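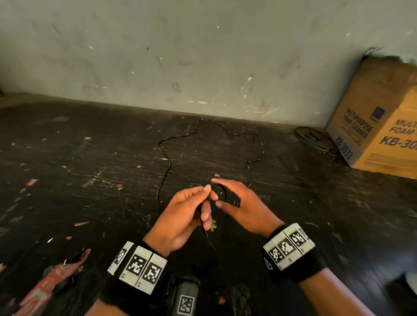 A reader of the old listing wrote in to complain that cable kits are a con, and that anyone with a drum of wire and a free evening could do the same for a third of the money. Fair enough, if you have the drum and the evening. We still sell the kit and this page is for people deciding whether they need it.

Madow Cable Kit for the Brakberg desktop arm
Product code: 427
Last revised: September 9, 2023

What it is
A set of thin signal and power leads for running from the arm's base to its wrist, supplied uncut, with crimp ends in a separate bag. You make up the loom yourself. There is no ready-made version, and after what we saw of other people's ready-made versions we are not in a hurry to offer one.

What it won't do
It won't make a noisy servo quiet. It won't cure a wobbly base - we get asked this every month. Claims that twisted leads will "transform" the accuracy of a home-built arm should be treated like claims for gold-plated kettle flex. Twisting helps keep a signal pair tidy and can cut down on pick-up from the motor leads. On a short run you may notice no difference at all.

Making it up
Do it by hand, on a bench you don't mind marking. Leave more slack at the elbow than looks sensible, then move the arm through its full travel before you crimp anything. Most of the kits sent back to us as faulty had been cut too short.
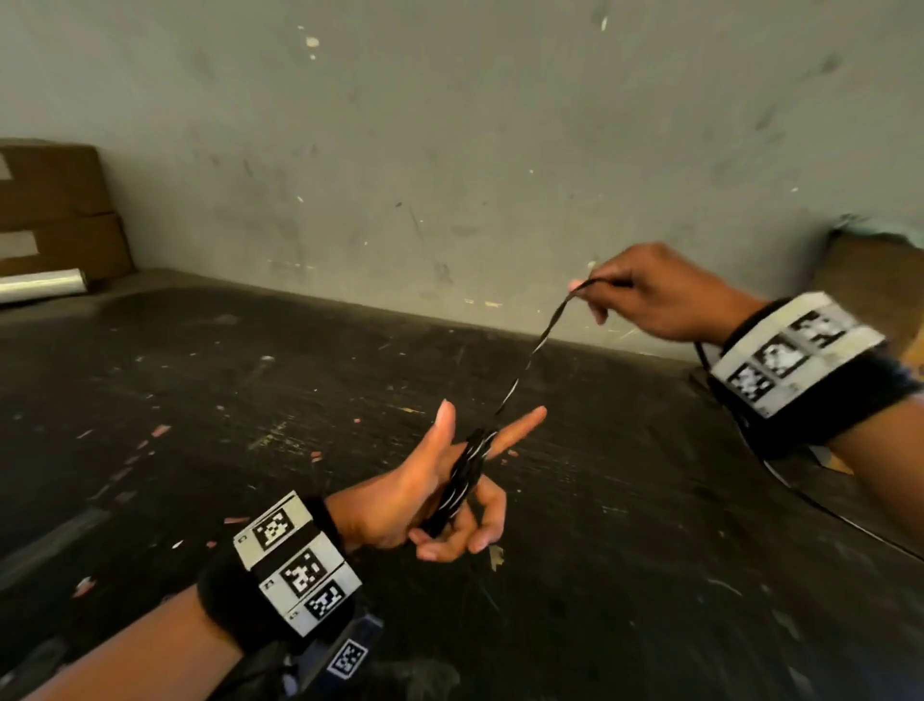

Keep any spare length in a small, loose coil near the base and don't fold it flat under a cable tie. If you are sharing a workshop, label both ends. The Badawi controller has unmarked headers and will let you plug the wrist lead into the gripper port without complaint.

In the bag
Signal lead, twisted pair
Power lead, black
Crimp ends, 25
Sleeving, 200 cm

Fits
Brakberg arm, all versions since the December change of base plate. Earlier bases need the hole opened out with a file.
Maltance arm: the makers say yes. We tried it on 3 and had to trim the sleeving on every one, so we say maybe.

Returns
Uncut leads only. Crimp ends can't come back once the bag is open.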